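Hull lines, a loft floor and one very long weekend

I finally got to spend two days at Drinby, and I am still buzzing! If you have read this blog for any length of time you know I have been drawing the same little workboat since February, a 37-foot hull I call Zunumora, and that I have never been happy with the run aft. Too full at the quarters, and every time I pulled them in I lost buoyancy where the engine sits.

So I packed up the drawings (paper ones, yes, I still print them) and went to see Melahat Dursun, who learned lofting when it was done full size with battens on a painted floor. She still has the floor. We cleared a stretch of it, chalked the grid and started laying down the aft stations from my table of offsets.

Oh, the things you see at full size. On my screen the third waterline looked sweet. On the floor it had a hard spot you could have tripped over. Melahat just put her hand flat on the batten, pulled one weight off and let it spring, and the line moved three eighths of an inch and was fair. I had spent evenings on that curve.

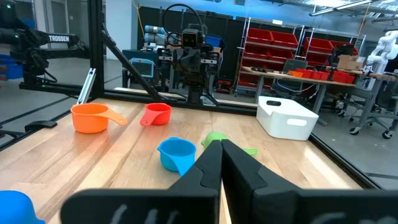

Orange, red and light blue measuring cups on the wooden tabletop.

We picked up new offsets for every station from amidships back, and I typed them in after dinner while Şengül Ersoy read them out to me. Feet, inches, eighths, plus or minus, over and over. She caught two of my typos just by ear, from how the differences ran!

The numbers, for those who asked: displacement at the design waterline was 14,200 pounds on the old lines and is now a touch less, and the center of buoyancy has crept forward by 1.5 inches. I can get that back by shifting the fuel tanks one frame. Teemu Leinonen ran his own resistance estimate overnight and likes the new stern a lot at eight knots, less so at ten. I'm fine with that. She will never have the engine for ten.

The other big subject was the skeg. I had drawn it as a thin flat plate because it is easy to build. Teemu wants a proper tapered section so the flow into the propeller is cleaner, and he sketched one on the back of my body plan that I now love. It means more work at the welding stage, but a quieter boat, I hope.
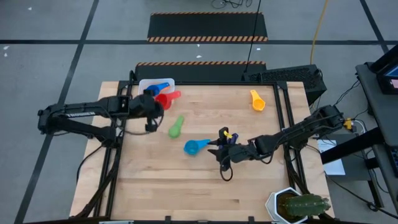
Plastic measuring scoops on the table, with a white bin at the back.

Next up is the stability booklet, starting with the tank calibration tables. I have a pile of reading for that, including a battered set of notes Nevzat Tuncer lent me with coffee rings on every second page. I also want to redo the weight estimate from scratch, because my wheelhouse has been growing quietly all summer and I have been pretending it hasn't.

If you have a loft floor near you, or know someone who does, go and ask to kneel on it for a day. Bring knee pads! I will post the new body plan as soon as I have inked it, and then we can argue about the transom in the comments.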